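**Linen handling at the Plultham site - progress report to Grarilton, January 2022**

We are 7 months into the grant and I would rather report what we have than what the application promised. The application said standard folding would cut rewash and free up shelf space. I have seen shelf space improve. I have not seen convincing evidence on rewash, and I'd be wary of anyone who says they have.

Spending to date is $3,000, nearly all of it on towels and shelving. The Trorkix tracking sheets were filled in properly for two months and then patchily, so the figures in them should not be used for comparison.

### Folding

Three folds were tried for bath towels: flat thirds, quarters and a lengthwise roll. Staff like the roll because it is quick. My own view is that it looks tidy on the day and slumps by the next, and thick terry never rolls to the same width twice. Lo Presti, who supply the towels, recommend flat thirds, but they also sell the shelf dividers that go with it - make of that what you will.

### What is still outstanding

- Dividers for the lower shelves: not ordered, and I'm not persuaded we need them.
- Written folding guide: in draft, too long.
- Colour sorting: started, then dropped when the pale greens and the whites got mixed in storage.

I'd ask that the next payment be held until May, when we should have a full run of sheets to look at.

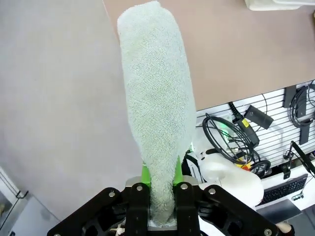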